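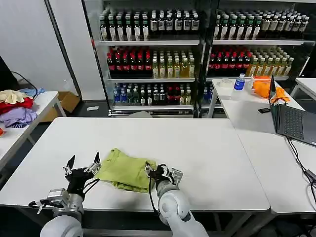
Right gripper drops out mid-fold, arm keeps moving. Anyone else?

Asked on a Monday, 9 replies hidden

Hi all, I've got a two-arm setup folding T-shirts on a table, with a Peltis controller running both grippers. For a while now the right one has been losing its connection partway through a fold. The arm doesn't notice! It carries on through the path with the fingers frozen shut and drags the shirt along with it. Last time it had the next shirt half off the table before I got to the stop button. The log gives me error 276 and then nothing for 30 seconds or so, then it comes back like nothing happened.
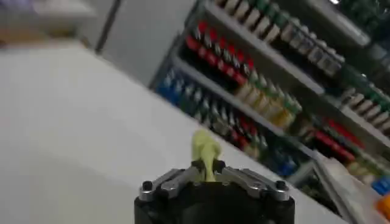
Small stuff is fine, by the way. I can pinch and lift little soft things all afternoon with the wrist held still and never see the error. It's only on long reaches with a lot of wrist roll. I've reinstalled the Clulasano driver twice and swapped the power supply. What should I try next?

Answer 1 (accepted)

Sounds like the cable to me. If it only quits when the wrist rolls, I'd bet the connector is getting tugged. Power everything down, then move the arm by hand through the worst part of the fold and watch the slack. Mine went tight at the far end of the reach and I had to add 4 inches to the loop and put a clamp further back (zip ties slid on me, don't bother).

Separately, please fix the part where the arm keeps going. A lost gripper should stop both arms. In my version there's a checkbox for it under faults and it was off when I installed it.

Answer 2

have you tried the Juvari firmware? fixed my grippers but those were a different model so idk

Answer 3

Agree on the cable. I'd also drop the speed way down until you've got the stop working, and keep your hands out of there when it reconnects. Mine opened by itself the second it came back and I jumped a mile.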